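**Balogun to close in June, with one last show about Grurkside buses**

The Balogun, the small museum of local life that has spent its whole career explaining Grurkside to people who already live there, will shut its doors at the end of June. Its final exhibition opens Saturday and covers the number 33 bus.

Curator Colette Fleury says the choice of subject was easy. "We asked visitors what they'd miss if it disappeared tomorrow. We were fishing for compliments. They said the 33."

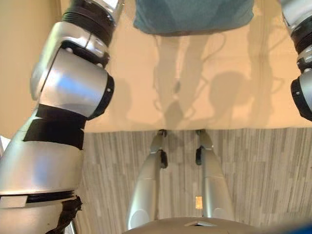
The show, titled "Sorry, Not in Service," fills both upstairs galleries with tickets, timetables, drivers' caps and 250 photographs sent in by passengers, a good number of which show the back of somebody else's head. One wall is given over to complaint letters, arranged by temper. The mildest asks whether the driver might consider stopping. The strongest has been hung above adult eye level.

Sound artist Dagim Kumsa rode the route from Fomotgate to the river and back for most of the winter, recording as he went. The result is a 40-minute piece played in a darkened room, the same length as the trip itself, including a long stretch at the Fomotgate lights where very little happens. Kumsa calls this the slow movement. He tried cutting it, he says, and regular riders at the preview told him it no longer sounded like home.
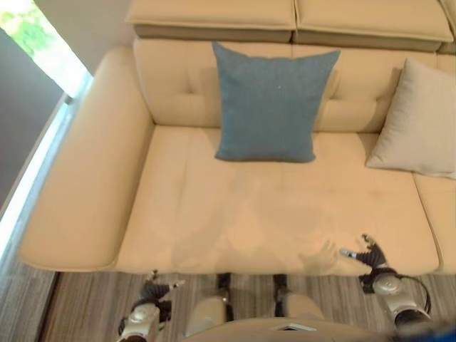
The Balogun's lease runs out in July, and the landlord, Janar, has plans for the building that include apartments and a "heritage-inspired lobby." Fleury has been asked if the museum would like to lend something for it. She is thinking about the complaint letters.

Attendance was never the museum's strong suit. Its biggest hit, a history of Grurkside nightclubs, drew 2000 people in its first month, many of them hoping to find out who had their coat. The quietest, on municipal drainage, is still defended by staff. The collection will go into storage with the city archive, where it can be seen by appointment.

"Sorry, Not in Service" is free. The 33 stops right outside, and the museum suggests allowing extra time.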